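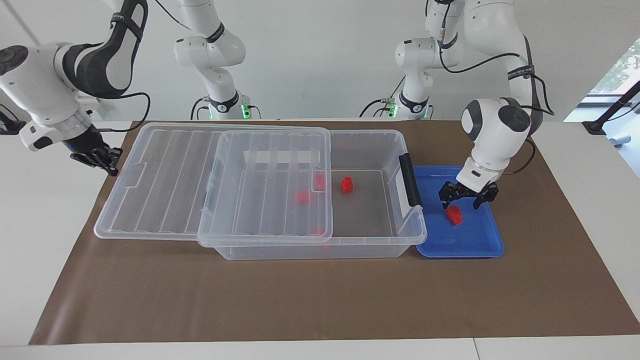 Do I need to know how to sew before I sign up?

Not a bit. Most people who come to Fletberg have never threaded a machine, and the first evening is set up for exactly those people. If you can sew already, tell us what you've made and we'll put you in a class where you won't be bored.

About us

Hi! I'm Nga Lại and I run Fletberg Sewing School, up the stairs from the old tile shop on Ikel Street in Bremberg. I teach the beginners, I answer the phone (badly, when the irons are on), and I wrote this page, so if it wanders a little you know who to blame.

Where we came from

I spent most of my twenties and thirties doing alterations. Hems, zippers, wedding dresses that had to be let out the night before, band uniforms, a whole lot of choir robes. I loved the work and I loved the customers, but I kept having the same talk at the counter. Somebody would bring in a coat with a torn lining and say, "I wish I could do this myself," and I'd say, "You could, you know," and they'd laugh and pay me and go home.

One day a woman didn't laugh. She asked me when I could show her. So she came back after closing time with her coat and a bag of clementines, and we sat at the cutting table until way past dinner and she sewed that lining in herself, by hand, with the ugliest little stitches you ever saw. She wore it home. The next week she came back with her sister, and then her sister brought a neighbor, and by spring I had more people around that table after hours than I had customers before them.

I rented the upstairs that May. The name is from my husband's side: Fletberg was his grandmother's last name, and the first machine we owned was hers, a black hand-crank that still works and that I will not let anybody oil but me. It lives on the windowsill by the kettle. You're welcome to try it if you ask nicely!

Who teaches here

There are five of us now, if you count me.

Ciarán Conneely has the tailoring classes. He trained on menswear and he's the person you want if you've got a jacket in your head and no clue how the collar goes on. His classes are quiet. People press things. He believes in basting everything, twice if it's wool, and his students grumble about that for the first month and then start doing it at home.

Halfdan Bjarnason teaches mending and darning, plus the knitwear repair afternoons, where you bring the sweater with the hole in the elbow and sit with it until the hole is gone. He came as a student and took the beginner class with me, then the one after that, then every class on the list. When he ran out of classes I gave him one.

Tài Giáp does pattern drafting and fitting. If store-bought clothes have never fit you right, start with Tài. You'll get measured, you'll make a plain cotton version of yourself from the waist up, and then you'll spend a few evenings pinning and unpinning it until you have a base pattern that's yours for good. It's the class people write to me about the most, often with photos of the shirts they made after.

Ivan Zakharchenko looks after the machines and teaches the short class on looking after your own. Tension, timing, cleaning out the lint, which needle goes with which cloth. Please don't skip it because it sounds dull. Half of the "my machine hates me" troubles I hear over the phone are a dull needle or a bobbin put in backward, and Ivan will have you sorting those out in an evening. He also fixes machines for the general public in the mornings, so if yours is sitting in a closet making you feel guilty, bring it by.

What it's like upstairs

We have three rooms. The front one has the machines in it and the best light, and that's where the beginners sit. The middle one is for cutting, with tall tables so your back doesn't ache. The back one is where we iron, and it gets steamy in there in the winter, which is lovely, and in the summer, which is less so. There's a fan.

Classes are small and they stay small. I've been told more than once that I could fit another row of machines in the front room. I've measured, and yes, I could, and then I'd be walking past your shoulder when what you need is for me to pull up a stool and look at your seam. So we don't.

You don't have to own a thing to start. Scissors, pins, thread, tape measures, the machine, all of that is here. For the first project (a drawstring bag, it's always a drawstring bag) the cloth is in the price too. After that you pick your own. Akpan, the fabric store down by the bus station, gives our students a discount if you show your class card, and the people at the counter there know our project list by heart, so just tell them which class you're in and they'll walk you over to the right shelf.

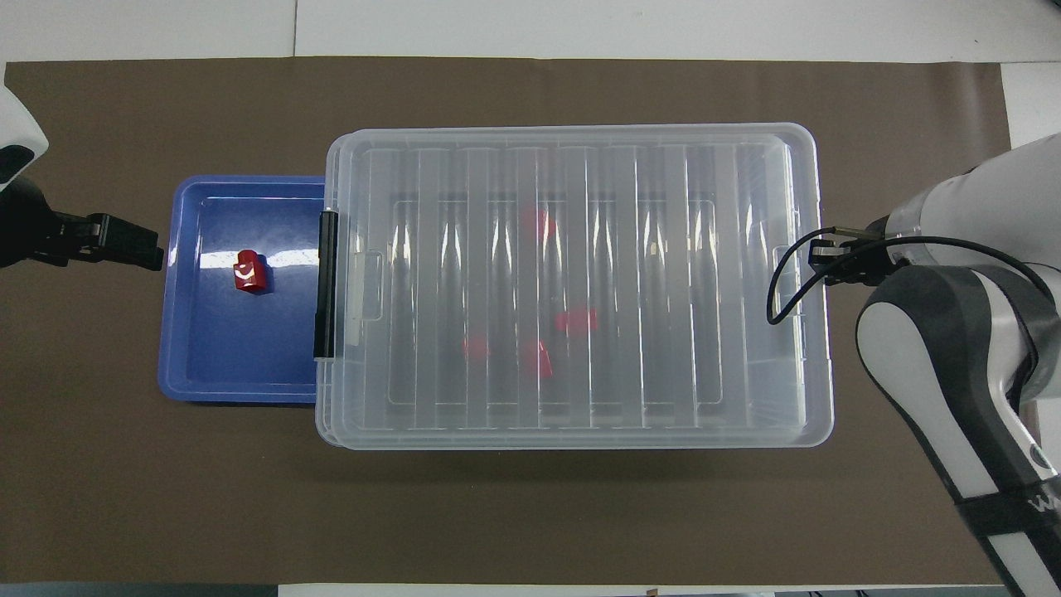 The blue tray and the clear storage box, side by side.

The pattern library

I'm a bit too proud of this one, so bear with me. When I started the school I had a shoebox of patterns from my alterations days. Then a retired dressmaker across the river gave me hers. Then word got out. We now have 1,088 paper patterns, all of them in envelopes, all of them sorted by garment and then by size, and students can borrow them the way you would a library book. There are nightgowns in there from long before I was born. There's a terrific duffle coat. There's a clown suit that goes out every single October.

You trace the pattern onto your own paper and bring the original back whole. Please don't cut the originals! I say it in the first class and it's written on the door, and here it is on the website too.

If you have patterns at home that you'll never use, we'd love them, even if a piece or two has gone missing. Tài can usually draft the missing sleeve.

How the classes run

The beginner course is the one most folks take first. By the end of it you'll have made the bag, a pillow cover with a zipper, and a pair of pajama pants, and you'll know how to read a pattern without wanting to lie down on the floor. We run it in the evenings starting at 6:30, and there's a morning group as well for people who work nights or have little ones in school.

After that you can go wherever you like. Some people go straight to Ciarán and start a jacket. Some want curtains and only curtains, and we have a short course for that. A good number of them repeat the beginner course, and I want to say plainly that it's fine to do that. You'll make the pajama pants again and they'll be better pajama pants.

We also have open studio, where you come with your own project and use the tables and machines, and one of us is in the room if you get stuck. It's open to anybody who has taken a class here, no matter how long ago. It's the most cheerful part of the week if you ask me. People bring cake. Somebody is always unpicking something and somebody else is always telling them it doesn't show.

Between all of it we teach up to 400 people a year, from teenagers to a gentleman who took up sewing at eighty to make his own vests. Under-sixteens are welcome in the school vacation classes, and in the regular ones if a grown-up takes the class with them. Parents and kids make good sewing partners as long as each of them has their own machine. Trust me on the separate machines.

Stuff people ask me

Can I bring my own machine? Sure, if you can get it up the stairs. There's a rail and we'll help you carry it.

What if I miss a week? Call me and we'll find you a seat in another group, or you can come in during open studio and catch up.

Do you still do alterations? We don't take them in anymore, sorry. I do know every good alterations shop in Bremberg and I'm happy to send you to one. (Or you could come and learn to do it. You knew I'd say that.)

I'm left-handed. Wonderful, so is Halfdan. We have left-handed shears and they're the ones with the yellow ribbon on the handle.

Is it hard? Parts of it. Zippers are annoying the first time and fine the second time. Buttonholes take some practice on scraps. Straight seams you'll have down before the first break.

Coming to see us

If you'd like to have a look around before you pay for anything, come up during open studio and say hello. Ring the lower bell, the upper one belongs to the dentist, who has been very patient with us. The kettle's usually on. Bring along the thing you've been meaning to fix, if you have one, and we'll take a look at it while you drink your tea.

See you upstairs!
Nga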